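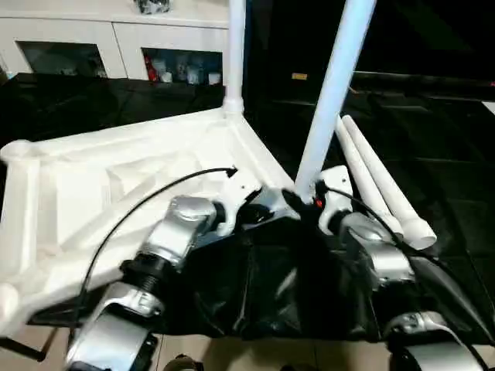

双腕アームの組立実演を公開日に行う場合、準備の大半は動作プログラムではなくワークの置き方に費やされる。本ページでは、NernuraがJitadcombe棟の442号室で5月の公開日に行う実演について、設営から終了処理までの手順をまとめる。対象は実演担当として初めて入る人で、Wallin(実演用の制御ソフトウェア)の基本操作は済ませているものとする。ワークは白い樹脂製の三角形フレームと支柱で、フレームを黒い布の上に寝かせ、斜めの支柱の下端を左右のグリッパの間に収めた状態で作業する。残りの白いパイプは斜めの支柱の脇、右アーム側に並べておく。布はしわが寄っていても差し支えないが、フレームの下で厚く折り重なると高さがずれるため、その箇所だけは手で伸ばす。

## 1. 設営

1. 非常停止ボタンを見学者側と操作者側の2か所に置き、それぞれ押して停止を確認する。
2. 黒い布を広げ、フレームをリブのある面を上にして置く。
3. 縦の支柱をフレームのソケットに差し込む。奥まで入ると手応えが変わる。手で軽く揺すり、がたつきがあれば差し直す。
4. アームを待機姿勢に移し、グリッパ付近から出るケーブルがフレームの角に掛かっていないことを確認する。ケーブルは弧を描いて垂れる程度の余裕を残す。固定バンドで張りすぎると、手首の回転時に引かれる。
5. 見学者の立ち位置を床テープで示す。アームの最大到達範囲の内側には線を引かない。

## 2. Wallinの起動と原点確認

1. 制御盤の主電源を入れ、起動画面が待機表示に変わるまで操作しない。
2. Wallinでプログラム番号276を呼び出す。名称欄が「公開日・組立」になっていることを確かめる。番号だけで判断すると、試験用の版を読み込むことがある。
3. 速度上限を実演用の設定に切り替える。試験時の値は引き継がない。
4. 左アーム、右アームの順に原点復帰を行う。同時に復帰させると、フレームの上で両方の手首が接近する。
5. 手首カメラの映像を見学者用モニタに出す。明るさは自動のままだと白いワークが飛びやすい。露出を手動で下げ、面の境目が見える値で固定する。

## 3. 実演の進行

1回の実演は7分で終える。説明はアームの停止中に行い、動作中は操作者が画面とワークから目を離さない。

1. 全体を見せながら、どの部品をどこに取り付けるかを口頭で示す。
2. 支柱の保持動作を実行する。片方のグリッパが支え、もう片方が寄せる動作になる。見学者からは指先が見えにくいので、モニタの映像に切り替えてから始める。
3. 保持が安定したら一時停止を入れ、質問を受ける。再開前に、見学者が線の外側にいることを声に出して確認する。
4. フレームと支柱の工程が終わったら、羽根のある白い部品の把持に移る。

羽根のある部品は、広い面を狙わず、薄い羽根を縁の側から挟む。広い面は曲面を含み、指の当たる角度が安定しない。手首カメラの映像で、薄い羽根が左右の黒い指の間に収まり、両側から挟まれていれば位置は合っている。指先の表面は細かくざらついた質感なので、閉じる力を上げる必要はない。羽根が片側の指に寄って見えるときは、閉じる前に横方向の補正を入れる。ハブの上側にも黒い部材がかかるため、補正は小刻みに行い、一度に大きく動かさない。 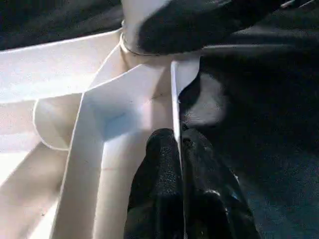 ## 4. 把持がずれた場合

- 羽根が指の間で傾いたときは、開いてから接近位置まで戻し、再度閉じる。閉じたまま手首を回して直さない。
- 部品を落としたときは一時停止ではなく停止を選び、アームの静止後に操作者が手で拾う。見学者には拾わせない。
- 同じ位置で続けて失敗するときは、ワークの置き直しから始める。補正値を足し続けると、次の回で原点との差が残る。
- 映像が途切れたときは把持を行わず、説明に切り替える。カメラの再接続は実演の合間に行う。

## 5. 見学者からよく出る質問

**部品の位置は自動で認識しているのか。** 276番では接近位置を教示済みの座標で与え、把持直前の補正のみ操作者が画面を見て行う。全自動の版はまだ公開用に登録していない。

**布はなぜ黒いのか。** 白い部品の輪郭を映像上で見分けやすくするため。

**部品を触ってよいか。** 実演中は不可。終了後、アームの電源を落としてから、操作者が手渡したものに限る。

## 6. 終了処理

1. 両アームを待機姿勢に戻し、グリッパを開いた状態で電源を切る。
2. 支柱を抜き、フレームと分けて収納する。差したまま運ぶとソケットが割れることがある。
3. 指先の汚れを乾いた布で拭く。溶剤は使わない。
4. Wallinの記録を保存し、失敗した工程があれば備考欄に工程名と補正値を書く。
5. 貸出備品のモニタは金曜日までにClodham倉庫へ返却する。電源ケーブルの入れ忘れが多いので、箱を閉じる前に確認する。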